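Was wohnt eigentlich in einem Computer?

Von Solomiia Symonenko, Kinderseite der Technikwerkstatt Dinau

Die meisten Leute kennen ihren Computer nur von außen. Ein Kasten, ein Knopf, ein Brummen, und wenn etwas nicht klappt, wird geschimpft. Der Kasten kann sich nicht wehren. Wir schrauben ihn deshalb auf und sehen nach, wen wir da die ganze Zeit beschimpft haben.

Gleich vorweg: Zu Hause macht ihr das bitte nur mit einem Erwachsenen, und erst, wenn der Stecker gezogen ist. Das Netzteil selbst bleibt immer zu, auch wenn der Erwachsene behauptet, er kenne sich aus.

Ein großer Computer für den Schreibtisch heißt Tower, das ist Englisch für Turm. Zum Arbeiten legt man den Turm auf die Seite und nimmt die Seitenwand ab. Dann hat man ihn vor sich wie eine sehr unaufgeräumte Brotdose.

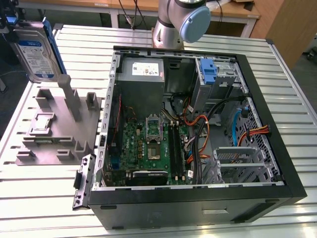
Fangen wir mit der großen grünen Platte an. Sie heißt Hauptplatine, auf Englisch Motherboard, also »Mutterbrett«. Der Name passt ganz gut: Alle wollen etwas von ihr, und alle gleichzeitig. In der Platte stecken hauchdünne Leitungen aus Kupfer. Über sie schicken sich die Bauteile ihre Nachrichten, und zwar viel schneller, als ihr »Ich hab aber keine Hausaufgaben auf« sagen könnt.

Das Netzteil ist der graue Metallkasten mit den vielen Kabeln. Aus der Steckdose kommt viel zu kräftiger Strom, mit dem die feinen Teile nichts anfangen könnten, außer kaputtzugehen. Das Netzteil macht daraus kleine, bekömmliche Portionen. Die Farben der Kabel sind kein Schmuck: Gelb bringt meistens 12 Volt, Rot 5 Volt, Orange noch weniger. Schwarz ist der Rückweg.

Und wo wird nun gedacht? Im Prozessor, auch CPU genannt. Er ist ein flaches, eckiges Ding und kleiner als eine Scheibe Toast. Sein Platz auf der Hauptplatine heißt Sockel. Ist der Prozessor draußen, sieht man dort viele winzige goldene Kontakte. Die fasst man nicht an. Auch nicht kurz. Auch nicht, um zu gucken, ob sie wirklich so empfindlich sind.

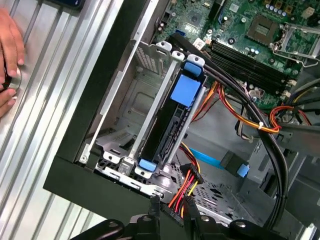

Der goldene Sockel ohne Prozessor und vier leere Steckplätze für den Arbeitsspeicher.

Zum Festhalten hat der Sockel einen Metallrahmen und einen Hebel. Hebel hoch, Rahmen auf, Prozessor gerade hineinlegen, Rahmen zu, Hebel runter. Drücken oder Quetschen hilft nicht. Passt der Prozessor nicht, liegt er falsch herum, und dann hat fast immer der Mensch den Fehler gemacht.

Die langen schwarzen Schlitze daneben gehören dem Arbeitsspeicher. Er ist der Schreibtisch des Computers: Alles, was gerade gebraucht wird, liegt darauf herum. Schaltet man aus, ist der Tisch leergefegt. Wer seinen Aufsatz vorher nicht gespeichert hat, lernt an dieser Stelle neue Wörter.
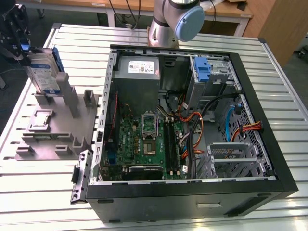
Dauerhaft aufgehoben wird der Aufsatz auf der Festplatte. Sie vergisst nichts, auch nicht die 266 Fotos von eurem Meerschweinchen. Festplatten wohnen in einem Käfig aus Metall, damit sie nicht herumrutschen. Ausbrechen wollen sie eher selten.

Narendra aus der Kindergruppe wollte wissen, warum manche Metallteile so viele Rippen haben. Das sind Kühlkörper. Rechnen macht warm, jedenfalls bei Computern. Durch die Rippen berührt das Metall mehr Luft und wird seine Wärme schneller los. Und die Löcher in den Blechwänden? Da kann die Luft durch.

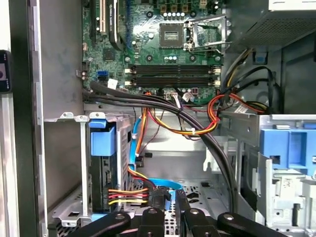

Bleibt der Kabelsalat. Manche Kabel bringen Strom, andere tragen Daten, zum Beispiel zwischen Hauptplatine und Festplatte. Ordentliche Leute bündeln sie mit Kabelbindern. Unordentliche Leute machen den Deckel zu.

Die Stecker haben übrigens verschiedene Formen, damit man sie nicht so leicht verwechselt. Zlata hat gefragt, ob man es mit Gewalt trotzdem schafft. Ja, Zlata. Bitte lass es.

Zum Ausprobieren: Sucht an eurem Computer von außen die Stellen, an denen Luft hinein- oder herauskann. Steht etwas davor, ein Kissen zum Beispiel oder eine Katze? Das Kissen könnt ihr wegräumen. Bei der Katze müsst ihr verhandeln.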